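Folding of printed tops

Folding a sweatshirt or T-shirt with printed or sewn decoration follows the same steps as for plain tops, but the sleeves are laid so that patches stay flat.

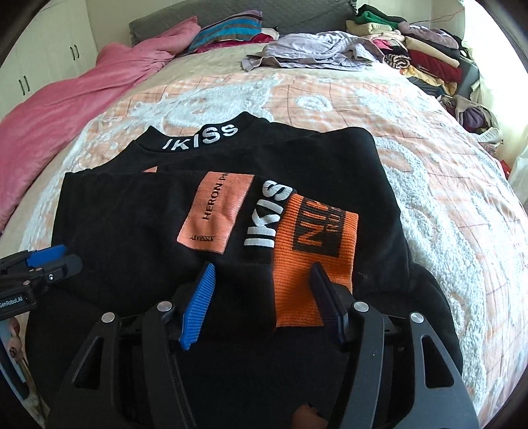 Annick Fortin holds that a sleeve with a patch should go on top, never under the body.

Other writers leave this to taste. A bed is often used – it is wide and soft. The collar points away from the person folding, and the body is turned over once or twice.

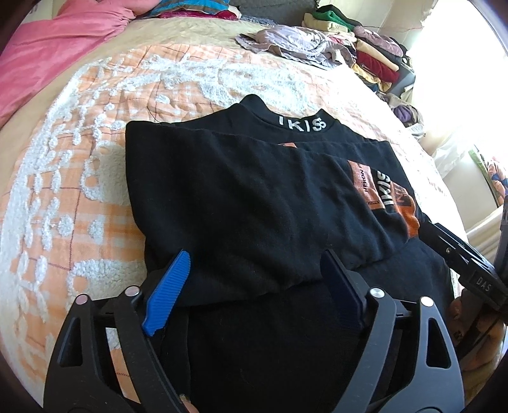
Thin cotton needs smoothing by hand after each fold.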